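How to Submit Your Single to a Playlist Curator

Updated 2024-05-29

Many new artists upload a song and then wait for listeners to come. In most cases they do not come by themselves. A playlist can help a small band to be heard, but the curator has to receive the song in the right way. In this guide I explain how I do it for my own project, Corkano. We make slow electronic pop and we have no label.

Step 1. Finish the release first

Do not write to any curator before the song has a release date. Upload the master and the cover to your distributor at least four weeks earlier. When we released "Patau" in July, we gave ourselves only 8 days, and this was a big mistake. Most of the lists we wanted were already full for that week.

Step 2. Make a list of playlists

Search for artists who sound close to you and who have a similar number of listeners. Look at the playlists where they appear. I keep a simple table with four columns: name of the playlist, number of followers, contact, date of the last update. My table has 171 rows now, but for one single I choose 60 of them.

Be careful with playlists that have many followers and very few likes on new songs. Also, if somebody asks for money and promises a number of streams, please close the message. Your song can be removed from the platform for this. 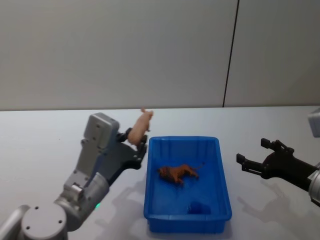

Step 3. Write a short message

A curator reads many messages in one evening. Mine has five sentences and no attachment. First I say which playlist I am writing about, with its correct name. Then I give the title, the genre and the release date. After this comes one sentence about the song, and at the end a private link which opens without a login.

For our second single, "Yurt", I wrote: "It is a slow song with a choir and an old drum machine, and I think it fits between the quiet tracks in the first half of your list." This worked better than a long biography.

Step 4. Send and follow up once

Send the messages one by one, two or three weeks before the release. If there is no answer after ten days, write one more time - only two lines. After the second message, stop. The same person may like your next song.

Step 5. Check the results

Wait one month and open your artist statistics. "Yurt" was added to four playlists, and from the smallest one, called Nasell, we received 587 streams and nearly all of our new followers. The biggest one brought us almost nothing. Write these results in your table and start the next single with the playlists that worked for you. Send a thank-you note to those curators too, before you ask them again.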